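Boards > Desktops and Towers > Upgrades and Repairs > Old office tower, is it worth a new processor?

Print this page | E-mail this thread
18 November 2025
Replies: 9 | Shares: 6

gruvby_owner

Before anyone says "buy a new one": I know. My other half has already said it, twice, once with a printed advert.

I have an old office tower, a Gruvby, bought from Renow when they still had the shop by the bus station. It runs fine if you define running generously. I'd like to drop in a faster processor from the same family and fill the memory slots, then use it for the accounts and the odd film. The chip is cheap. My courage is what's in short supply. I've changed a drive before and that's the extent of my surgery.

Things I'd like to know: do I lay it down or work on it standing up, do I take the power supply out first, and how much of the wiring can I shove aside before something sulks?

sprocket_and_tea

Lay it down. Anyone who tells you to work on it standing up has never chased a heatsink screw under a fridge.

Leave the power supply where it is unless it's physically in your way. Unplug the mains lead, hold the power button in for a few seconds, then get on with it. As for the wiring, move what you must and take a photo on your phone before you do. You'll think you'll remember. I thought I'd remember in 2009 and there's still a drive light that comes on when I open the CD tray.

mildewed_manual

Disagree about the power supply. On these cramped cases I always have it out. It's four screws, and you get both hands in without scraping your knuckles on the edge. I also give the inside a proper brush while I'm there, and the fluff that comes out of an office machine could stuff a cushion.

sprocket_and_tea

Four screws and every plug in the building. Then you have to put them all back, including that one by the socket with the clip you can't reach. For a processor swap it's a lot of theatre.

mildewed_manual

I like theatre.

pollen_count_111

I did one of these at the weekend so it's fresh in my mind, along with the plasters. Mine came from a clear-out at work and had been under a desk so long it had left a dent in the carpet.

Side panel off, tower on its side, and the first ten minutes were just me working out which cables were going where. Old office cases aren't built for admiring. Everything comes out of the power supply in one great bunch and goes wherever it likes, usually straight over the part you want.

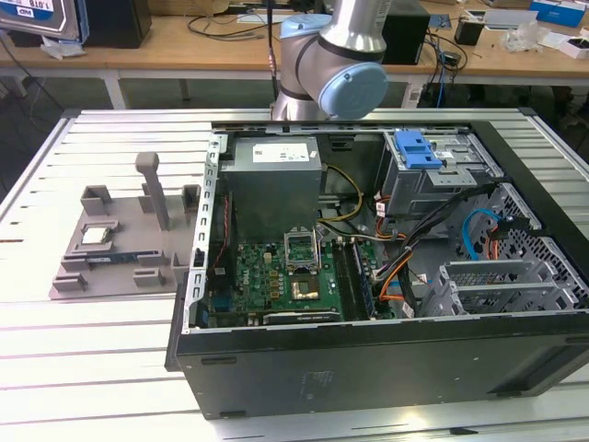

The bit that frightens people is the socket, so take it slowly. Cooler off first, and if the old paste has set hard, twist it gently and don't yank. Wipe the top of the chip before you open anything, or you'll get grey muck down where it shouldn't go. Then the lever, then the bracket goes up, and the processor lifts straight out by its edges. Note which way round it sat. There's a mark on the corner of the chip and another on the socket, and if the two don't agree, the chip will not be persuaded.

After that it's all downhill apart from getting the cooler to sit flat, over which I said several words my neighbours now know.

gruvby_owner

Very useful, thank you, and slightly alarming. How much paste? I've seen a pea, a grain of rice, a cross, and one man who iced it like a bun.

pollen_count_111

Pea. Small pea. The bun man is paid by the tube.

mildewed_manual

Thin spread with an old loyalty card. I'll die on this hill too.

tipoki_refugee

Check the BIOS version before you buy the chip! I had a Tipoki tower that wouldn't look at the faster processor until it was updated, and by then I'd already sold the old one. It sat there beeping at me for a fortnight. Also, if you're adding memory, get a matching pair. I mixed a Jokora stick with whatever was in there and it would start up on some mornings and have a lie-in on others.

gruvby_owner

Right. BIOS, pair of sticks, small pea, phone photo. Power supply stays in until it annoys me, so I've probably offended both of you equally. Chip is ordered. I'll report back, or my other half will, from the new computer.

Share this thread (6) | E-mail to a friend | Print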